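Workshop notebook, audio repair bench
Entry dated 23/06/2022

Unit: Cedonard network receiver, second of the two units received from the Yu branch. Reported fault: loud hum on both channels, display dims when the volume is raised, occasional restart.

The cover was removed and the supply board inspected before any power was applied. Two of the main filter capacitors show raised tops. The smaller one beside the heat sink looks sound but was marked for replacement as well, given its position. No burn marks were found on the board. The mains fuse is intact and of the correct rating.

Supply rail measured with the amplifier section disconnected: 44 volts, which agrees with the service sheet. With the amplifier section connected and the volume at one quarter, the rail fell well below this and the hum was clearly audible in the test speakers. The fault is therefore assigned to the supply and not to the input board, as had been written on the intake card. The card has been corrected.

Replacement parts were drawn from the Juneck drawer. The bin label gives 200 volts for the large capacitors, more than this position calls for, but the diameter and lead spacing match and the height clears the cover. Stock after this job stands at 14. The reorder form should go in before September, when the Zunitz warehouse closes for its annual count. 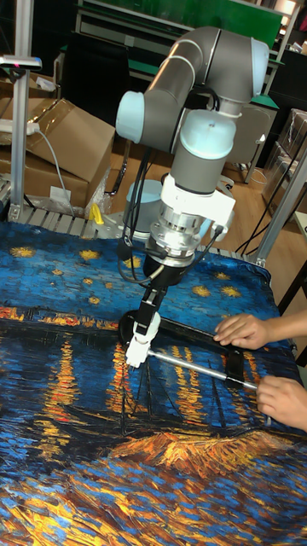

Removal of the old parts took longer than planned. The negative leads are tied to a wide ground area that draws heat away from the iron, and the first attempt lifted the edge of one pad. The pad was pressed back, and a short length of tinned wire was run from the capacitor lead to the next point on the same track. Colleagues working on the first unit are asked to use the larger tip from the start and to add fresh solder to the joint before using the pump.

After refitting, the board was brought up slowly on the variable transformer. The rail held steady at quarter volume and at half volume. Hum is no longer audible at normal listening distance. A faint buzz remains in the left channel when the network module is active. It changes when the ribbon cable is moved by hand, so the connector is the next item to examine. It has not been cleaned yet.

The display stayed at full brightness throughout. No restart occurred during 22 minutes of playback from the internal source. This is too short to close the restart complaint, and the unit will remain on the bench for a longer run with the cover fitted.

Open items:
Clean and reseat the ribbon connector, then repeat the left channel check.
Long playback run, network source, cover on.
Obtain the later version of the service sheet from Cedonard. Our copy does not show the revised grounding on this board.
Two cover screws are missing. Replacements to be taken from the scrap chassis under the bench, same thread.

The old capacitors are bagged and kept with the intake card until the job is signed off.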